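Notes app sync conflicts with 4,000+ notes
Mobile Apps > Productivity > iOS and Android

hagos_t
I moved everything into Skarkance in July. 4,000 notes, mostly plain text, 335 with attachments. Phone and tablet both sync through the built-in service. Since the import I get duplicates with "conflict" in the title, always on notes I edited on the phone while offline. Twelve so far. Both devices show the same app version. Background refresh is on. Is there a setting for merge behavior or is it always last write wins plus a copy?

wrenfield
It's neither. Text merges by paragraph if both sides share a base revision. Imported notes don't have one until each device has opened them once. Edit an imported note offline before that and you get a copy.

Fix: Settings > Storage > Rebuild index, on the phone first. Leave it plugged in with the screen on. Then do the tablet.

pallum_user
Or switch to Pallum. Files on disk, any sync you like, no index to rebuild.

wrenfield
Pallum hands conflicts to whatever sync provider you use, and most of those make a copy too. Same result, different file name.

pallum_user
The copy is at least a file I can diff. In Skarkance you get two notes and no way to compare them except by eye.

Signe Laxdal
You can diff them. Select both, share sheet, Compare. It was added in the last major release and is tablet only, for no reason I can find. I agree it should be on the phone.

I don't agree that a rebuild is the first step. It drops the local version history. Export before you touch it. The full export takes a while with attachments — untick them if all you care about is the text.

wrenfield
It drops local history only. Server history stays for paid accounts.

Signe Laxdal
He hasn't said he's on a paid account.

hagos_t
Free account. So export first. Does the export keep tags? I have a lot of nested ones from Wukgate and the import already flattened some of those.

Signe Laxdal
Markdown export writes tags into a header block, with nesting as slashes. The PDF export loses them. If Wukgate tags came in flat they will go out flat.

weerasinghe_fan
For the flattened tags, run the old export through Weerasinghe (free on the App Store, 2 stars, ignore the rating) before importing. It rewrites the separators from dots to slashes. Batch limit is 335 files if I remember right, then it asks for money.

pallum_user
The rating is low because it crashes on any file name with an emoji in it.

weerasinghe_fan
So rename the files. It's still quicker than retagging by hand.

hagos_t
Update. Exported as Markdown, rebuilt the phone, then the tablet. Edited two imported notes offline in airplane mode and reconnected. Both merged, no copies. I'm deleting the old duplicates by hand after running Compare. Tags stay flat for now, I don't feel like importing again.

wrenfield
Give it a week before you delete the export. Attachments re-upload on a separate queue and the progress bar doesn't count them.

hagos_t
Noted.

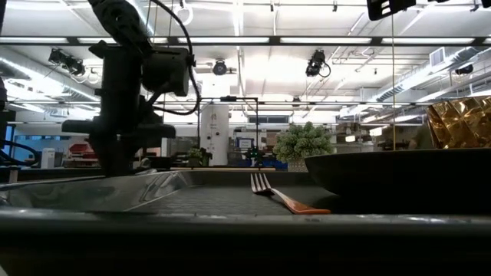 Fork on the mesh tray, copper-toned handle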